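첫 야간 행군

"175번, 아직 살아 있습니까!"

뒤에서 소대장 소피, 아니 소대장 바로소의 목소리가 날아왔다. 이치아르 바로소는 훈련소에서 목소리가 제일 큰 사람이었고, 나는 그 목소리가 정말 좋았다! 새벽 두 시에 산비탈에서 들으면 더 좋다.

"살아 있습니다!"

30킬로미터 행군의 마지막 고개였다. 군장은 어깨를 파고들고 발뒤꿈치는 벌써 불이 났는데, 이상하게 자꾸 웃음이 났다. 2월에 입대 서류를 낼 때만 해도 나는 버스 정류장까지 뛰는 것도 싫어하던 사람이었다. 그런 내가 281고지를 걸어서 넘고 있다니!

앞에 가던 조드와 주베르가 손을 들어 멈추라는 신호를 보냈다. 개울이었다. 지도에는 없던 물이 무릎 높이로 흐르고 있었다.

"돌아갈까?" 네레아가 속삭였다.

"돌아가면 여덟 시 집합에 늦어." 조드와는 벌써 밧줄을 풀고 있었다. 먼저 건너가 소나무에 밧줄을 묶더니, 한 명씩 건너오라고 손짓했다. 물은 미치도록 차가웠다. 중간에서 내가 휘청하자 네레아가 배낭끈을 꽉 잡아 주었고, 우리는 서로 붙든 채로 반쯤 넘어지며 건너편에 닿았다. 뒤따라온 소대장은 밧줄 매듭을 한참 들여다보았다.

"누가 묶었나?"

"주베르 훈련병입니다!"

"좋다. 풀어서 챙겨라. 계속 간다."

칭찬은 그 한마디였는데 조드와는 고개를 다 내려갈 때까지 콧노래를 불렀다. 나도 따라 불렀다. 박자는 엉망이었고, 발은 그래도 잘 맞았다.

랄트게이트 막사의 불빛이 보인 건 해가 막 뜰 무렵이었다. 위병소의 크레센시오 하사가 시계를 보고는 차단기를 올려 주었다.

"젖은 양말부터 벗어라. 수프는 아직 뜨겁다."

세상에, 수프라니! 우리는 마지막 백 걸음을 뛰었다.

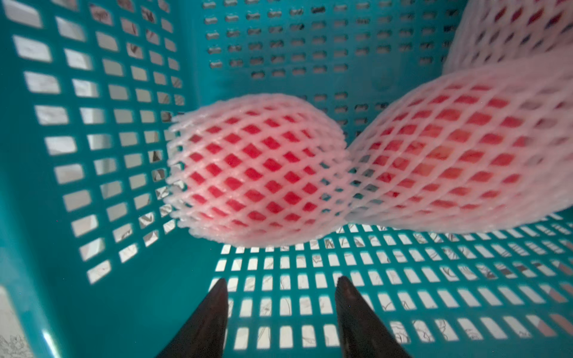 구멍이 촘촘한 청록색 플라스틱 바구니의 안쪽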